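Verwaltungsordnung für den Tisch im Lesezimmer

Im Hause Sundberg galt seit der Übernahme durch die Erbengemeinschaft eine Ordnung für die Nutzung des Lesezimmers. Sie umfasste 40 Paragraphen und war im Flur ausgehängt. Paragraph 1 bestimmte, dass der helle Holztisch am Fenster allen Bewohnern gleichermaßen zur Verfügung stehe. Die übrigen Paragraphen schränkten dies ein.

Mit der Führung des Tischbuches war Frau Tahmineh Taheri betraut. In das Tischbuch wurde eingetragen, wer den Tisch benutzte, zu welchem Zweck und in welchem Zustand er ihn hinterließ. Als zulässige Zustände waren »frei«, »belegt« und »zu klären« vorgesehen. Von der dritten Möglichkeit war in den ersten Jahren kein Gebrauch gemacht worden.

Am 26. Februar 2022 trug Frau Taheri in der Zeile für die Morgenkontrolle ein: »Zu klären. Weißer Gegenstand, weich, langhaarig. Eigentümer unbekannt.«

Gemäß Paragraph 17 war ein auf dem Tisch verbliebener Gegenstand zunächst an Ort und Stelle zu belassen und durch Aushang bekannt zu machen. Frau Taheri verfasste den Aushang noch vor dem Frühstück. Sie verwendete das Formular der Firma Rustetti, von dem das Haus 500 Stück erworben hatte und dessen Rubriken für vergessene Regenschirme gedacht waren. In die Rubrik »Griff« setzte sie einen Strich. In die Rubrik »Bezug« schrieb sie, nach einigem Zögern, das Wort »flauschig« und strich es wieder, da es ihr für ein amtliches Schriftstück zu zärtlich erschien.

Gegen Mittag erschien Herr Senyo Agbenyega, Zimmer 4, und gab zu Protokoll, er erhebe keinen Anspruch, wünsche aber zu erfahren, ob der Gegenstand bis zum Abend entfernt werde. Er pflege an diesem Tisch seine Briefe zu schreiben und fühle sich in Gegenwart von etwas Ungeklärtem befangen. Frau Taheri verwies auf die Frist. Die Frist betrug 184 Stunden, eine Zahl, deren Herkunft keinem der Erben mehr erinnerlich war, die aber in jeder Neufassung der Ordnung unverändert übernommen worden war.

Am Nachmittag sprach Frau Nga Phùng vor. Sie erklärte, der Gegenstand erinnere sie an den Muff ihrer Großmutter, den diese im Zug nach Tilska habe liegen lassen. Auf die Frage, ob sie ihn als Eigentum der Großmutter beanspruche, antwortete sie mit Nein. Die Großmutter sei längst verstorben, und der Muff sei grau gewesen. Sie bitte lediglich darum, dass ihre Erinnerung vermerkt werde. Frau Taheri legte dafür ein Beiblatt an.

In den folgenden Tagen wuchs die Zahl der Beiblätter. Ein Bewohner gab an, von Schnee geträumt zu haben. Ein anderer fragte, ob man den Gegenstand berühren dürfe, und wurde auf Paragraph 22 verwiesen, der das Verschieben untersagte, zum Berühren jedoch schwieg. Frau Taheri befasste sich mit dieser Lücke an zwei Abenden. Sie kam zu dem Ergebnis, dass eine Berührung mit flacher Hand und ohne Druck keine Lageveränderung im Sinne der Ordnung darstelle – und dass es zur Prüfung dieser Rechtsauffassung notwendig sei, sie selbst anzuwenden. Das Ergebnis der Prüfung trug sie nicht ein.

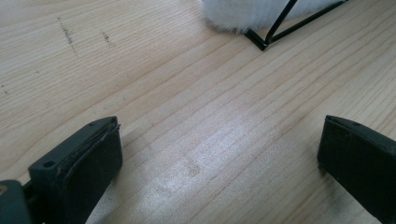 Mariama Opoku gab dagegen zu bedenken, dass die ganze Frage falsch gestellt sei. Man verwalte seit Tagen das Weiche und vergesse darüber das Holz, das doch allein Gegenstand der Ordnung sei. Der Tisch müsse wieder »frei« heißen dürfen, auch wenn etwas darauf liege. Wer dort schreiben wolle, der finde Platz, und wer nicht schreiben wolle, der solle sich nicht auf einen Muff berufen.

Frau Taheri nahm die Stellungnahme zu den Akten. Sie stellte fest, dass der Begriff »frei« in keinem Paragraphen erläutert war. Eine Auslegung war somit zulässig, bedurfte aber der Zustimmung der Erbengemeinschaft, deren nächste Sitzung für Oktober anberaumt war.

Am letzten Tag der Frist setzte sich Herr Agbenyega mit Briefpapier an den Tisch. Er fragte nicht um Erlaubnis. Er schrieb zwei Seiten an eine Adresse in der Kwofie-Straße, adressierte den Umschlag und blieb danach noch eine Weile sitzen, den Blick auf die Maserung gerichtet. Beim Hinausgehen bat er um ein Beiblatt.

Ein Eigentümer meldete sich nicht. Frau Taheri nahm den Aushang ab, lochte ihn und heftete ihn ein. Anschließend schlug sie das Tischbuch auf und legte eine neue Spalte an, für die sie noch keine Überschrift hatte. In die erste Zeile schrieb sie das Wort, das sie auf dem Formular gestrichen hatte, und zeichnete mit ihrem Namen.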